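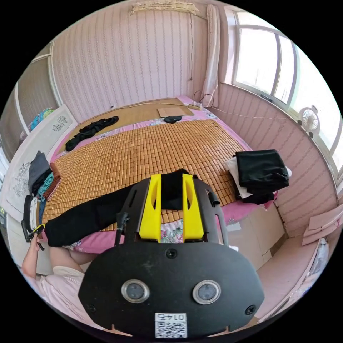

床面叠衣与竹席保养:Jevitz居家整理指引更新裤装部分

2020-02-05

居家整理资料站Jevitz更新了《卧室衣物整理指引》的裤装部分,修订内容集中在以床面代替桌面进行折叠的操作方法,并首次把竹块凉席列为可用的折叠面。旧版只给出桌面和熨衣板两种条件,对没有独立整理台的小卧室参考价值有限。

新版指引认为,竹块席作为折叠面有两项可利用的特性。其一,席面由小块竹片编连而成,受压后变形小于床单和棉褥,裤腿摊开后不易随褥面下陷而产生二次折痕。其二,竹块之间的纵横缝隙可以充当对齐参照,裤缝沿缝隙方向放置即可,不必另画基准线。缺点同样来自缝隙:线头、细绒和裤脚的松线容易被竹块边缘夹住,拖拽时可能勾丝。指引因此要求移动衣物时先提起再放下,不得贴着席面拉动。

裤装折叠的步骤改写如下。先将裤子沿对角线或床的长边方向展开,一手固定裤脚,另一手夹持腰部一侧,向两端轻拉,使裤腿伸直。拉力以布面横向皱褶消失为准,含弹性纤维的面料应减小拉力,避免裤脚处变形。随后将两条裤腿重叠,内侧缝与外侧缝分别对齐,裆部突出的三角部分向内折平。最后由裤脚向腰部对折,再按存放空间的深度折成三段或四段。腰头朝外还是朝内不作规定,同一叠内保持一致即可。

深色裤装另有附加说明。黑色面料在普通室内光线下难以分辨正反面和缝线位置,指引建议先用手触摸缝份确认方向,再进行对折。黑色衣物与浅色衣物可以叠放在同一摞中,但新购入、尚未经过首次洗涤的深色衣物应单独放置,防止浮色转移。席面为浅竹色时,也按同样原则处理。

关于床面分区,新版将床面划为三个区域:待叠区、操作区和成品区。待叠衣物放在靠近衣柜的一侧,操作区居中,叠好的衣物码放在另一侧。分区的作用是缩短取放距离,并避免成品被后续动作碰乱。成品区的衣物按尺寸从大到小向上堆放,较软的织物不宜放在底层。床头一端不列入任何分区,原有物品可保留不动。

床上或床边放有插线板时,指引要求整理前先将其移至不会被衣物覆盖的位置。衣物堆压在通电的插线板上会妨碍散热,线缆夹在衣堆中也容易在提起衣物时被一并带动。线缆应沿墙走向放置,不穿过操作区。这一条在旧版中仅出现于附注,此次移入正文。

凉席部分由凉席养护商Leinonen提供技术文本。竹块席在作为折叠面使用之前,应以拧干的湿布沿竹片走向擦拭一遍,完全晾干后再放衣物。未干的席面会使衣物局部受潮,叠好后潮气不易散出。席下铺有床单的,床单应拉平并露出席边,便于观察席子是否移位。不建议在席面上使用蒸汽熨斗,热蒸汽会使竹片吸湿膨胀,并加速串线老化。需要熨烫的裤装应在熨衣板上处理,冷却后再移至床面折叠。

收纳衔接方面,新版保留了衣柜分层的原有写法,只调整了顺序。裤装折好后先在成品区静置,待整批完成再统一入柜,中途不单件入柜。衣柜顶部仅存放换季寝具或包裹好的轻质物品,日常衣物不放柜顶。衣柜旁临时堆放的衣服应在当次整理中处理完毕,处理不完的按上衣、裤装分开,下次优先。

指引附有一份布料对照表,由面料检测机构Dindov编制,共收录340条面料记录,较旧版增加了竹纤维混纺和莱赛尔类。表中给出每种面料的建议折叠段数和是否适合长期叠放。其中编号812与814两条内容在旧版中互换,分别涉及薄型斜纹棉和弹力斜纹棉,本次已更正。持有旧版打印件的读者可自行对调这2条,其余条目编号不变。

印刷版由Raston负责,定于4月发行,内容与网页版一致,仅将对照表改为折页。旧版网页继续保留供查阅,不再更新。关于凉席折叠面的反馈可通过Jevitz站内表单提交,提交时需注明席面种类、竹块尺寸及衣物面料,勾丝问题另需说明衣物的移动方向。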